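**Stadindale am-dram panto: who saw it Saturday?**

**makis_b**
Went with my mum and we had a lovely time! Hường Quan as the Dame was a riot (that second-act song, I was crying) and the band kept up brilliantly considering there were only 7 of them. Best thing they've put on in years, I reckon.

**liisk**
Hmm, not for me. Hường was great, agreed, but it was far too long and you couldn't hear the chorus past row F. 18 quid as well!

**makis_b**
Oh come on, 18 quid is nothing now. We paid more than that to park at the Zeltach arena for that tribute act, and he mimed half of it.

**gandik_gal**
Row M here and I heard every word, so maybe it was your side? I did think they cut the tap number too short, mind. She trained as a dancer years before she ever sang a note and you barely get to see it. 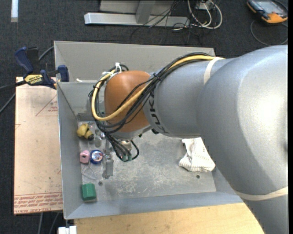
**Kadri Dzene**
They had to trim the tap, the stage floor is being redone in June and it's soft near the front. She's doing the full routine at the concert version, tickets up at the library desk.

**liisk**
Right, well I'd go for that. Is it seated?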